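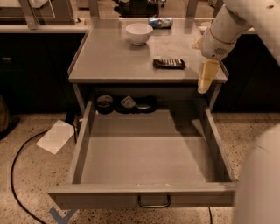 *Kaja Šimkus – project report, Grellodari lab, October*

**Comparing two sets of gripper fingers for a put-away task**

The aim of my project was to find out whether the softer fingers from Skarkmont are worth using in place of the hard ones the arm came with. The task was putting things from a table top into an open drawer underneath it. I chose it because the arm has to pick up something flat, clear the front lip of the table and let go at the right height, and the hard fingers had been struggling with the first part.

**Setup**

The table stayed in one place for the whole project. I put blue tape on the floor so that it could be pushed back to the same spot if it got knocked. The drawer was opened by hand before each run, as opening it was not part of the comparison. The objects were a white ceramic bowl, a crushed drinks can, a wrapped chocolate bar and a black package with a small white label. Not all of them were out in every run.

Both sets of fingers fit the same mount. Changing them takes two screws and a recalibration of the closing width. I forgot the recalibration once and had to throw away 33 runs.

After taking those out I had 553 runs, split as evenly as I could manage between the two sets. A run counted as a success if the object ended up in the drawer and the arm had not touched the table hard enough to trigger a stop.

**What went wrong most often**

The bowl was the easiest object with either set, provided the arm took it by the rim. The can was fine unless it rolled, and then the arm usually closed on nothing.

The flat objects made up most of the failures. With the hard fingers the tips tended to skid over the wrapper and push the bar forward. I tried lowering the approach, but then the tips caught the table top and the controller stopped the arm.

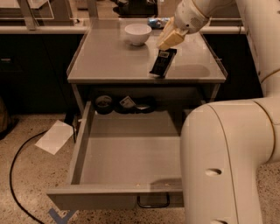
Angle mattered more than I had expected. When a package lay diagonally, the wrist had to turn before going down, and the Greria controller sometimes did the turn late. The fingers then came down across a corner and the package spun away. I added a pause of 2 seconds above the object, which cured most of this but made every run slower. The pause was used for both sets, so the comparison is still fair.

**Result**

The soft fingers did better on the flat objects and made no clear difference on the bowl. On the can they were slightly worse – they bent outwards when it moved. They also wear. I replaced one pair after seven sessions when the tips had started to split.

I would keep the soft fingers on for this task and order spares. The next student should try the shorter tips from Eglītis, which arrived too late for me to test, and should write the closing width on the mount.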